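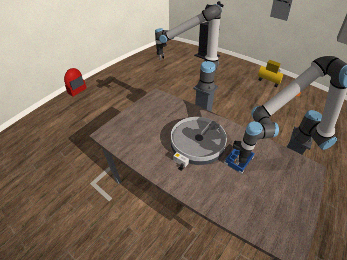 Two-Arm Part Transfer in Simulation: Does Training Order Matter?
Project report, Stepan Kushnir and Peninah Massawe
Supervisor: Eliseo Beltrán

Our task was to train a policy for picking a part from a compartment tray and placing it on a round tray in the middle of the table. All work was done in the Canevar simulator, with two arms of the same type.

We had 600 demonstrations, recorded by teleoperation in April. Policy A saw them in random order. Policy B saw the single-arm picks first and the two-arm runs after that. Both were trained for the same number of steps, and the network was not changed between them.

Policy B learned to keep the idle arm clear of the table while the other one worked. Policy A often moved both arms toward the tray together, and most of its failed runs ended in contact between the grippers. Placing was equally good in both – the difference was almost all in the approach.

Changing the light direction hurt both policies. The arms throw hard shadows on the tabletop, and we had kept the lamp fixed in training. We repeated the test with 15 lamp positions and got the same ranking, with lower scores.

Runs longer than 2,667 steps were stopped and counted as failures. The logs and configuration files are in the Plaler folder.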